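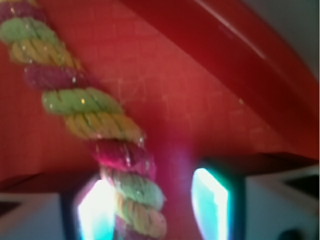

## Ticket: stock sync dropping rope toys, Zutbridge store

Opened 29 Mar 2018 by Renu Vishwakarma
Assigned: Emiliano Hinojosa
Priority: high (was normal, Karim bumped it)

**Problem:** Plurano pushes stock to the web store every night. Since the update, anything with more than one color in the color field goes to zero on the site. The rope toy in pink/green/yellow shows sold out. We have 24 on the shelf. Customers emailing.

**Tried so far**

- Manual sync. Finishes, says OK, still zero.
- Logged out, back in, cleared cache. No change
- Set stock by hand on the site. Sticks till the next sync, then zero again.
- Single color items fine. Red tray fine.
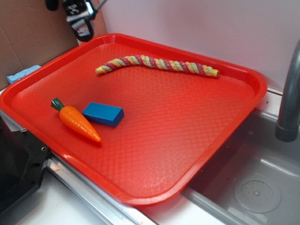

- Exported the whole catalog to CSV, 200 rows. Opened in a plain text editor, not the spreadsheet (spreadsheet hides it). The multi color rows have an extra column. Everything after color is shifted one to the right, so the site reads a blank where stock should be.

**Emiliano:** ok that's the slash. Old version took pink/green/yellow as one value, new one splits it. Can you change 2 rows to use a dash and re-run? Only those, leave the rest so we can compare.

**Renu:** done. Both came through with the right stock. Rest still zero.

**Emiliano:** good. Don't hand edit everything, Welington has a find and replace for it. Color column ONLY. Last time somebody ran it on the full file and it ate the slashes in the product links.

**Welington:** ran it on a copy first. Links look ok. Imported to live, sync took longer then usual but no errors.

**Renu:** rope toy back in stock on the site. Filter by color is a bit odd now, "pink-green-yellow" is its own checkbox in the sidebar. Can live with it.

**Still open**

- Color filter, see above. Seperate ticket?
- Ask Plurano if the slash is coming back in the April release
- Back orders taken while it showed zero, 2 of them, Karim to call both
- Turn the nightly sync back on. Emiliano, it's still paused on your side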